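Caring at home: tips for the room with the hospital bed

Written by Leopoldo Bañuelos
Updated 23 Mar 2024

When my father-in-law came to live with us in November, we had to change the small room on the ground floor into a room for a person who needs a bed with rails and a wheelchair. I made many mistakes in the first weeks. I write the tips down for other families who must do the same in a hurry.

1. Give the wheelchair its own place

Decide where the chair stands at night and keep it there. A good place is close to the head of the bed, near the bedside cabinet, but you must still be able to open the cabinet door. Measure with the chair open and also with the chair folded. Our doorway at the Malinowski apartment was 2 inches too narrow for the open chair, and we discovered this with the person already sitting in it.

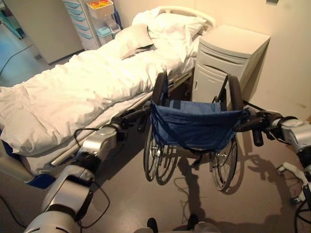 Wheelchair between the bed and the bedside cabinet.

Leave the handles toward the side from which you come. If you have to turn the chair each time before you can take it, you will start to leave it in the middle of the floor.

2. Straighten the bed before the transfer

A sheet which hangs over the side gets under the wheels very easily. Tuck it in, or fold it back on the mattress, and only then bring the chair. The blanket goes to the foot end. Two pillows are enough for most people; a third one always falls down in the night.

I wash the sheets at 90 degrees on the washing machine scale (this is Celsius, my machine is from Europe) when there was an accident. Otherwise warm is fine. Check the label.

3. Look at the floor

No rugs. Cables go along the wall, fixed with clips, and never across the way where you push. I bought a bag with 200 clips from Wulus and I have used almost 90 of them in one room, so buy the big bag.

4. Wheels, handles and straps

Once a week I take a damp cloth and clean the wheels, also between the spokes, where hair collects. Dry the rims after. Push handles I clean every day with mild soap. Look under the seat too – a strap that hangs down can catch in something, so tie it up short.

Both hands on the handles, always, also for a short distance. Stand straight behind the chair and push evenly. With one hand it turns to the side and meets the bed.
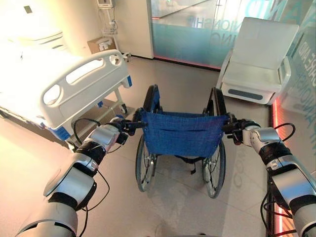

5. Side rails and casters

Rails with openings in them collect dust and crumbs in the corners. A soft bottle brush is the best tool for this. Wipe from top to bottom and finish with a dry cloth.

Pull the bed out once a month and clean the casters. Put the brake on again and shake the bed a little to be sure.

6. The cart

We keep creams, gloves and clean towels in a cart with drawers. The things for the night are in the top drawer. Ours came from a Miltis shop, second hand, and one drawer sticks. Candle wax on the runner helped for some weeks, then I had to repeat it.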